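September, by Krystyna Laskowska

Good news if you've got a drawer full of old leads like mine! Treloar library is starting a swap shelf for cables and chargers, open from 5pm, and I popped in for a nose. You bring what you don't need and take up to 2 things home, no card required. They've had 672 items handed in already (my brother's lot must be half of it).
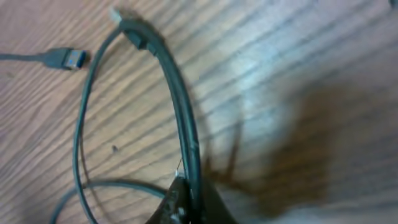

Anything left over goes to the Rurberg recycling centre at the end of the month, so get in quick if you're after a phone charger.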